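Clorkdale Teaching Cell – Two-Arm Remote Demonstration
Pre-session inspection checklist, with comments
Site: Wirnstead, bay 5
Date of inspection: August 14, 2025
Inspected by: Anjana Siddiqui
Second check: Zdeňka Murín

Scope: both follower arms, both operator handles, the table and the task objects. To be done before the first recorded demonstration and again after any crash stop. The tabletop camera is covered by its own sheet.

1. Power and stop circuit

1.1 Emergency stop at operator seat, pressed and reset. PASS
1.2 Emergency stop at table side, pressed and reset. PASS
1.3 Arms hold position when the link to the handles is pulled. PASS
Comment: left arm sagged slightly before holding. Within limit. Same as in May.
1.4 Stop label legible from the seat. FAIL
Comment: worn. Replacement ordered from Parisi stores.

2. Handles and mapping

2.1 Left handle drives left arm, right handle drives right arm. PASS
2.2 Handles and arms matched in pose before the link is made live. PASS
2.3 Grip force limit set on both sides and saved to the session file. PASS
Comment: the right side had been left at the value used for the Clalholm parts. Reset and saved again.
2.4 Speed scaling at the training value for new operators. PASS

3. Cables

3.1 Wrist cables free through the full reach of each arm. PASS
3.2 Ties tight, no sharp bend at the elbow. PASS
3.3 Slack loops at the wrist do not catch on task objects. ADVISORY
Comment: both arms have a thin wire hanging in a loop under the wrist. Keep the wrists high when crossing blocks that are not in the row. If an operator drags one, stop the recording and mark it as spoilt.

4. Task: letter blocks, push together from both ends

Nine blocks on the table. The operator builds a row of five across the middle, then closes it from both ends with the grippers facing each other. The remaining four stay beyond the row and are not to be touched in the closing move.

4.1 Both grippers reach the row ends without the arms meeting. PASS
4.2 Row can be held from both ends with no block lifting. PASS
Comment: bring one side to rest first, then close with the other. When both handles are squeezed together the row tends to buckle upwards at the centre, and the force limit does not prevent it.
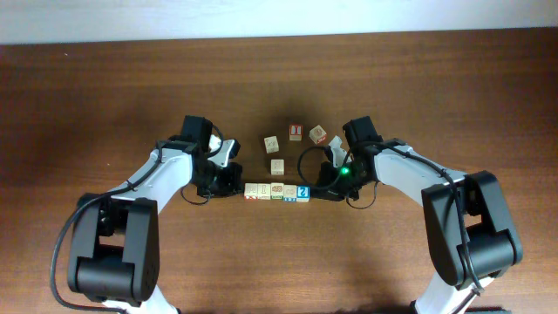
Dario Cattaneo asks whether the rule of resting one side first ought to be in the checklist at all. His view is that it teaches the robot one operator's habit, and that a model trained only on such runs will wait for a contact it may never get. He would let each operator close the row as they like, provided the force limit is respected, and sort the runs afterwards.

Reply (A. Siddiqui): noted. The rule stays for operators in their first week, as a safety measure for the wrists. After that, either method is accepted, and the method is to be written in the notes field of each run. Item 4.2 will be reworded at the next issue.

4.3 Start layout of the loose blocks changed between runs. PASS
4.4 Operator lets go and backs both arms away before ending the run. ADVISORY
Comment: of 1,613 runs on file for this task, 784 end with a gripper still in contact. These can be used for the push but not for the release – tag accordingly.

5. Sign-off

Open items: 1.4 (label), 3.3 (wire loops), 4.4 (end of run).
Cell released for demonstrations with the wrist height restriction in 3.3.
Next full inspection at 2,000 runs or after any crash stop, whichever comes first.
Copy to: Manuela Orlandini, Lụa Đàm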